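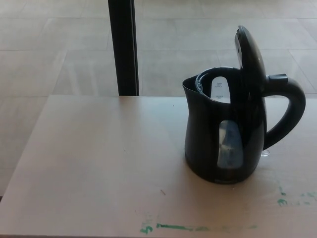

El hervidor con la tapa abierta, sobre la mesa

Hervidor negro, ¿cómo limpio la regleta de dentro?

Selma Vidmar
27 de febrero de 2021
Hola, a ver si alguien sabe. Hervidor eléctrico negro, de plástico, marca Fekach. La tira blanca del nivel, la que va por la pared de dentro, me coge cal por los bordes y no llego bien con el estropajo. La ventanita de fuera tampoco queda clara del todo. Agua durísima aqui. ¿Vinagre? ¿Limón? No quiero que el té sepa a ensalada. Gracias!!

Kenneth Semple
Ácido cítrico, del de bolsa. 2 cucharaditas en medio litro de agua, hervir, apagar, media hora quieto. Vaciar y aclarar bien. Luego hierves agua limpia y la tiras. Para la tira, cepillo de dientes viejo, suave, de arriba abajo. No rasques con cuchillo que se van las marcas. Y desenchufado, claro, y nunca debajo del grifo entero, la base no se moja.

Isla Lamont
vinagre y listo, toda la vida

Shakuntala Yadav
El vinagre va, pero huele dias. Si lo usas, 200 ml y el resto agua, y despues dos hervidos en limpio. Yo dejo la tapa abierta hasta que se seca por dentro, me sale menos cal. La ventana por fuera, paño húmedo y ya. Si sigue turbia será el plástico, eso no se quita.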